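**Is the two-park ticket at Ovmont worth it in September?**

We have one full day at Ovmont and can't decide between the one-park ticket and the two-park ticket. The upgrade is $50 per person. The kids mostly want the Enberg log flume and whatever replaced the old Testa theater. We're staying at the Clerklow Lodge and plan to be at the gate for opening. Does anyone know if the flume runs all day that month?
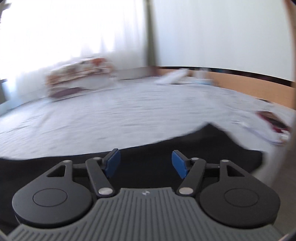

*Light grey bedsheet on the bed.*

posted by lodgepole_mom, February 14, 2020

**parkbench1551**

I'd skip the upgrade. The flume and the Testa building are in the same park, so you would be paying for the walk over and one dark ride. In September the second park closes early on most days – check the hours calendar before you buy anything.

The flume opened an hour after the gates both times I went. Go to the coaster next to it first, then get in line. By noon the sign said 90 minutes and it stayed there until the parade.

If you change your mind, you can upgrade at the ticket windows inside the main gate. The price was the same as online when I did it. Keep your receipt, they asked for mine.

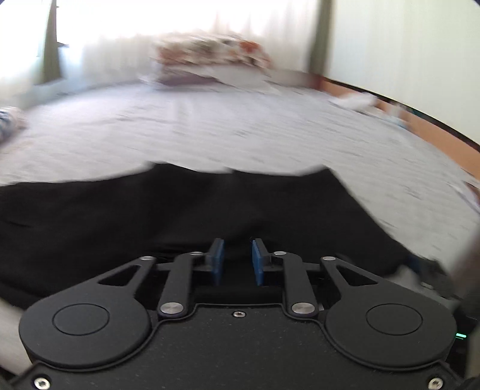 *Gripper with blue finger pads.*

**tram_rider**

we did both parks and liked it but we were there two days. Clerklow shuttle is slow, just walk

**quietqueue**

Agree with the first answer, with one exception. If your kids are under 48 inches they can't ride the flume, and the second park has more for that height. The new Testa show seats 300 and fills up, so be there 20 minutes early. The last showing is usually the easiest to get into.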